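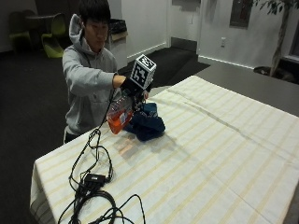 Slide 1. Bottles, Cloths and Table Linen: Standards for Function Room Staff

Speaker notes, Holtbridge Conference and Catering Services
Staff training day, November 7, 2020
Presenter: Awuor Odera. Questions taken with Kibet Sang, Linen Room.

Leave the opening slide up while people take their seats. Welcome both teams, the day staff and the evening staff, and explain that the session covers the handling of drinks over dressed tables and the care of the linen underneath. Handouts are at the end of each row. Please ask the back row to move forward if the front seats are free.

Begin with the photograph. Draw attention to three matters only: the grip near the neck of the bottle, the position of the bottle over the table, and the dark cloth beneath it. Each of them returns later in the session. Do not ask the audience at this stage whether the practice is right or wrong.

Slide 2. Why the subject is on the program

The Linen Room issued 1,609 tablecloths in the last full year of service. A large part of the laundry budget went to cloths returned with drink stains, and fruit drinks were the leading entry in the stain book. Orange was recorded more often than any other color. Say this plainly. The figure is given so that staff know the scale of the work, and no department is being singled out.

Mention that Jeptoo Mfinanga prepared the yearly summary and that copies may be requested from her office. The summary also covers napkins and chair covers, which are outside the scope of today.

Slide 3. Preparing the table

The cloth should hang evenly at the ends and cover the corners. On a striped cloth, check the stripes from the end of the table before any glassware is set. A striped cloth laid a little crooked is noticed from across a room, whereas a plain one often passes.

Fold lines: the current standard allows light fold lines from storage. Deep creases are to be steamed out on the table by the setup team. The slide 1 cloth has faint lines in a grid, and these are within the standard. Anyone who is unsure should compare with the sample cloth kept on the Linen Room door.

Pause here. Kibet Sang will hold up the sample cloth and the rejected cloth. Allow the two to be passed around.

Slide 4. Holding a bottle over linen

Read the rule from the slide: "A bottle is carried upright, and is tilted only over the place where it is meant to be poured."

Explain the terms. "Carried upright" applies to full, part-full and nearly empty bottles, with the cap on or off. Part-full bottles are the most frequent cause of accidents according to the stain book, as the liquid moves freely inside when the bottle is turned. Return briefly to slide 1 if the screen operator can manage it. The orange liquid has settled toward the lower end of the tipped bottle, and the audience can see how far the level shifts with the angle.

Grip. For a small plastic bottle, the hand goes around the body, slightly above the middle. Gripping near the neck leaves the weight swinging underneath. Thin plastic should be held firmly but not squeezed; an open bottle that is squeezed will push liquid out at the top. Ridged bottles are easier to hold than smooth ones and staff may take a lighter grip.

The second hand. Staff are encouraged to bring the free hand in beside the bottle when reaching across a table of any width. It steadies the bottle and is ready to take the cap. It should not hold a tray at the same time.

Reach. Leaning in from the end of a table is accepted where there is no room at the side. Staff should set both feet, keep sleeves and hood cords back, and look at the bottle until it is standing. Conversation with a guest may wait for those few seconds.

Slide 5. The service cloth

This slide usually produces the most discussion. Allow 9 minutes and close it firmly.

Each server carries one folded service cloth. Dark cloths have been issued since April and have replaced the former white ones. Dark fabric hides marks well, and that is both its advantage and its weakness: a navy cloth that has already taken up a spill can look clean, and may then be laid on a white tablecloth and leave a mark of its own. Service cloths are therefore changed at each break, whether or not they seem to need it.

Folded or loose? The standard is folded in thirds. Refer to the heap of cloth on slide 1 and ask the audience to compare it with the folded cloth on the lectern. A cloth piled in a loose heap takes up table space and conceals small objects – caps, cutlery, a guest's ring on one occasion. It may also be knocked off by the base of a bottle set down on top of it. A folded cloth lies flat and gives the same protection over a known area.

Placing. Where a bottle must be handled over linen, the folded cloth goes down first and the bottle comes in over it. The bottle is not to be stood on the cloth. Folded fabric is not level, and bottles with narrow bases will lean.

If asked about paper towels: they are acceptable in the service corridor and at staff tables. They are not used on dressed tables in view of guests.

Slide 6. Shadow, reflection or stain?

Staff have asked for guidance on inspecting white and pale cloths under the room lights. A clear bottle of colored drink will throw a patch of color onto the fabric below. On slide 1 there is a faint orange glow on the white fabric, and it is a reflection. A cloth lying on the table will likewise throw a soft gray shadow, which may be taken for a water mark.

The check is simple. Move the object and look again. If the patch moves, no action is needed. If it stays, treat it as a stain and go to the procedure on the next slide. Please do not rub the fabric in order to find out. Last season a number of clean cloths were sent to the laundry because they had been scrubbed with a wet napkin over nothing at all.

Patterned cloths call for more care. Pale yellow and beige stripes can mask a small orange splash for the length of an event, and it then sets overnight. Inspect striped linen from two sides of the table, bending low enough to look along the surface.

Slide 7. When a spill occurs

Give the steps in order and invite the audience to follow on page 7 of the handout.

Stand the bottle upright and remove it to the service station.
Lay a clean white absorbent cloth on the wet area and press straight down.
Lift, turn to a dry part, and press again. Work from the outside of the mark toward the middle.
Place a dry cover napkin over the spot if guests are still seated.
Tie a stain tag to the corner of the tablecloth when it is taken off. Write the drink on the tag.

The dark service cloth is not to be used for pressing. With a white cloth the server can see how much color is coming away. Hot water, salt and soda water are left to the Linen Room. Emmanuel Kimaro will speak for a moment on the tags, which have been reprinted with larger boxes. The Drirkix liquid held at each service station is for hard floors and must be kept away from fabric.

Spills on a guest's clothing follow a separate procedure. Refer those questions to the duty manager.

Slide 8. Labels and part-used bottles

A short slide. Any bottle returned to the station part-full is to carry a label with the time of opening. Small white labels are supplied on the roll. They go on the side of the bottle above the level of the liquid, where they can be read without lifting it. Labels on caps are no longer accepted, as caps become separated from their bottles. Unlabeled bottles are emptied at the end of the shift.

Skusora has been chosen as the new supplier of the label rolls. Orders continue to go through Kumiko Kawaguchi.

Slide 9. Practice tables

Divide the audience into pairs. Each pair takes a dressed table, a part-full bottle of orange drink and one service cloth. The first person fetches the bottle, lays the cloth, opens the bottle and fills a glass. The second observes and says nothing until the bottle is standing again. Then they exchange places.

Points for those supervising the tables:
Is the cloth down before the bottle arrives?
Does the hand stay on the body of the bottle?
Is the bottle tilted only over the glass?
Has the table been checked from the side afterward?

The practice linen has been taken from withdrawn stock, so staff may make mistakes freely. The room seats 100 and the tables have been set with wide aisles; nonetheless, please ask people to leave bags against the wall.

Slide 10. Questions and closing notices

Questions on laundry costs should be directed to Jeptoo Mfinanga. Questions on cloth sizes, tags and returns go to Kibet Sang. If a question concerns outdoor events, state that wind clips and outdoor covers will be dealt with at the spring session.

Attendance sheets are to be signed before leaving. Service cloths used at the practice tables go in the gray bin by the door, unfolded.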